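Kavico Open Day at Barnham: Gallery

Posted February 3, 2021

Kavico opened its Barnham site to visitors for one day in January. The subject was household handling, meaning the small jobs done in bedrooms and laundry rooms that machines still find hard. Visitors came through in groups of 10, with 16 chairs set out in the front room for the talk and the rest of the building open for walking around.

The talk was given by Piroska Hajdu and covered the past year of work on Bastura, the company's project on soft goods. Soft goods here means anything that changes shape when you pick it up: towels, pillowcases, shirts, socks. The project has logged 378 separate items of clothing and bedding so far. Each one is picked up, moved and put down many times, in different rooms and different light, and every attempt is kept, including the bad ones.

After the talk the groups went on to the demonstrations. Questions were taken throughout, and most of them were about speed. The answer was that a person is still much faster with a pile of laundry, and that speed is not what Bastura is working on at present. The work this winter is on grip: how hard to close, where to take hold, and how to let go without dragging the item along.

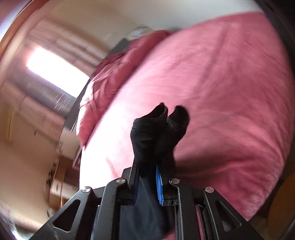
Black fabric held between the blue pads of the gripper, with pink bedding behind.

Vörös wrote in after the visit to say that dark clothes were the part worth seeing, as a black sock gives a camera very little to go on and most demonstrations stick to bright towels. The same message asked whether the project also covers matching pairs after the wash. It does not yet. Sorting by color and size is planned, and pairing would come after that.

Several visitors asked about the pads on the fingertips. Pads are treated as a wearing part and are checked at the start of each session. A worn pad lets thin cloth slide, and the people running a session often notice this before it shows up in the results. Knit fabrics are the hardest on them. Visitors were given spare pads to handle at the bench by the door, along with 2 older fingertip designs that are no longer in use.

The front room stayed open for coffee until the last group had been through. Copies of the talk handout are available from the Barnham front desk. Please give the name of your group when you ask for one. Visitors who left a question on the sign-up sheet will get a written answer by email.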